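Felberg Open Day

The Felberg Open Day is a yearly public showing of robot and automation work held at the Felberg training centre, on the edge of the Pitport industrial estate. Runs in September, on a Thursday, doors from 10 am. Free entry. Known locally as "the robot day", though the program also takes in conveyor work, labelling and a small welding bay.

Background

Started by the centre's evening class as a way of showing families what the course was for. Early versions were one room and a kettle. Skinanel, a parts supplier, came on as co-host later and brought the simulation side with it, which is now most of the program. Carrilho lent the projector and screens and still does.

The most recent day had 57 visitors signed in at the front desk. School groups sign in on a seperate sheet and aren't in that figure.

Format

Two sessions, morning and afternoon, same program in both. Visitors are taken through in groups. Each group gets a short safety talk, then the live cells behind the fence, then the simulation room. Questions are left till the end, in theory. In practice people ask whenever, and the afternoon session generally finishes late.

Parking behind the building is limited. Overflow goes to the Pitport oval, gate open from 9.30 am.

Demonstrations

The live cells change from year to year. Palletising has been a regular. The welding bay is shown cold, with the screens up, and visitors can handle sample joints at the bench.

The simulation room is where most of the talking gets done. Students bring up their own cell layouts on the big screen, and visitors can ask to have things moved: tray further out, base shifted, gripper coming in at another angle. Popular with kids, who mostly ask for crashes. Organisers allow two per group.

Ring picking

The best known item on the simulation program is the ring picking cell. Small ring parts, a round bowl, a tray with recesses to take them. Simple to look at, fiddly to set up, as the gripper has to get down inside the rim without touching it. Bogdan Żak built the first version as a class excercise and it has been on the program since, with changes to the layout most years.

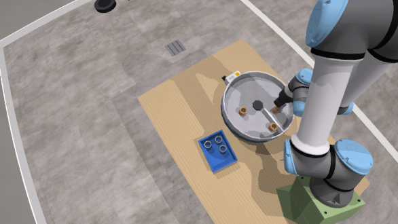 Cyprian Sobczak
Simulation tutor, Felberg Open Day

Ring picking cell, simulated. Gripper down in the bowl near one of the orange rings, three grey ones sitting in the blue tray.

Sobczak's talk on the cell covers reach, approach angle and where to stand the base relative to the table. Notes are handed out on paper. Spare copies at the front desk until 4 pm.

See also

Pitport industrial estate
Skinanel
Palletising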